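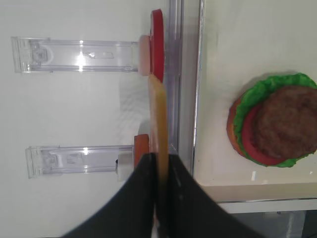 Clear plastic holders on a white surface.

DUSTWOOD ANCIENT SEALS STUDY GROUP
Minutes, May meeting
Opened 7:10 p.m.

1. Minutes of the previous meeting
Approved with one correction: under item 4, "cylinder seal" should read "stamp seal."

2. Giltwood collection
Cataloging has reached entry 124 of 265. Entries now give material, bore diameter and weight. Five seals have no recorded findspot and will be listed as unprovenanced. Dealer labels will be transcribed in full, including misspellings.
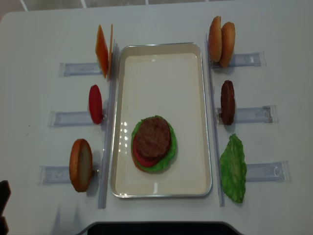

Mahsa Safavi asked that dealer attributions be kept in a separate field from the group's own. Two seals labeled Bactrian had, in her view, been assigned on style alone. Agreed. The field will be added before entry 125.

3. Impressions
The Zurkanow casting compound shrinks on drying, and measurements from casts will be marked as such. Deeply cut seals will be measured directly. The print run for the plates was set at 100 copies.
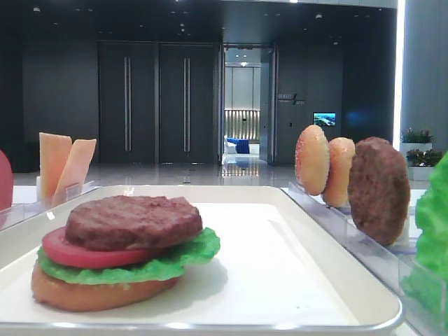
One member objected that line drawings would serve better than photographs for the worn pieces. Both will be supplied where the engraving is shallow.

4. Loan
The Sitompul request for the camel seal was deferred pending a condition report.

Closed 8:45 p.m.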